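Kitchen & Table > Reviews > Trays

Last updated: 20 January 2022

Premholm rabbit tray review

I've had this little tray from Premholm since October and I'm properly fond of it! It's a soft beige plastic thing with rounded corners and a raised rim, and the rabbit sits down near one corner with a tiny speech bubble beside it. It cost me £9, and I'd have paid more (don't tell them).
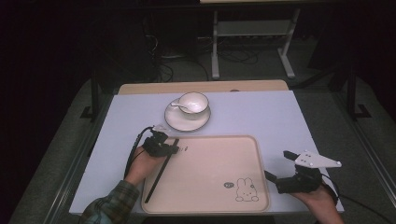 Limsakul wrote in to say theirs has been wiped down daily for 2 years and the rabbit still has both ears, though a plate does tend to hide it.

Fair point about the plate. Mine mostly carries toast and a bowl of noodles, and the rim is just enough to stop chopsticks rolling off. The matte finish does pick up faint scuffs, so I'd go gently with scourers. I do love the grey lettering, and it looks lovely next to a white cup and saucer.

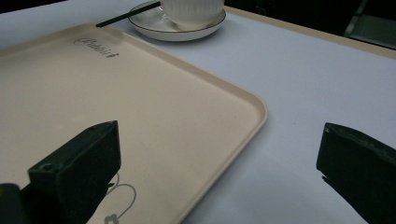
"Rabbit" in grey script near the rim

We use cookies to remember your settings. Accept or manage.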